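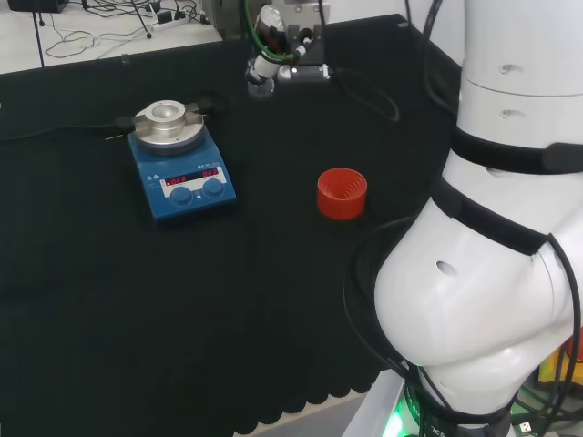

Page last changed: Sun 2 August

Tellosel two-arm bench kit, trial unit
Pre-use safety checklist, with comments
Checked by: Vilgot Eide
Site: Ruston, wet lab

Marks: OK = pass, C = pass with comment, F = fail, N/A = not applicable

Section 1. Bench and mat

1.1 Mat lies flat under the working area. OK
1.2 Hotplate stands on the mat with all feet down. OK
1.3 Nothing loose inside the reach of either arm. C
The red ridged cup has no fixed position. Koech's setup sheet shows it to the right of the hotplate but gives no distance. We want a locating ring or a printed outline.

Section 2. Hotplate

2.1 Both readings show OFF before the arms are enabled. OK
2.2 Aluminum block seated on the plate, holder bar tight. OK
Try it by hand with the plate cold. Tighten again after every block change.
2.3 Speed limit set to 500 rpm in the job file. C
The job file was delivered with 1,000. Changed in July and saved under a new name. Koech has been told.
2.4 Hotplate cable clear of the arms through a full dry run. OK

Section 3. Arms and grippers

3.1 Status light green before loading a vial. OK
3.2 Vial held upright and does not slip at the slow test speed. OK
3.3 Gripper tubing free of kinks. OK
3.4 Cables on the arm do not snag at full bend. C
They loop out a fair way at the joint. No snag in 9 dry runs, but the straps should be looked at every week. Ask the supplier for a shorter cable set.
3.5 Emergency stop halts both arms. OK
Tested from each side of the bench.
3.6 Restart after a stop needs a person to confirm. F
The second arm went back to its home position without asking. Atano's service desk has the log and says a settings change will fix it. No hot liquids until this item is retested.

Section 4. Power and floor

4.1 Power strip off the walkway and away from spills. C
Cables behind the table need tying up. Wait for the final layout if the purchase goes ahead.
4.2 Spill tray available within reach. OK
4.3 Guard screen fitted. N/A
Not part of the trial kit. Quoted separately.

Section 5. Records

5.1 Event log switched on. C
Holds 256 entries, then writes over the oldest. Export at the end of each shift.
5.2 Manual at the bench matches the software version. OK

Result: cleared for cold runs only. Retest 3.6 before any heating.
Signed: V. Eide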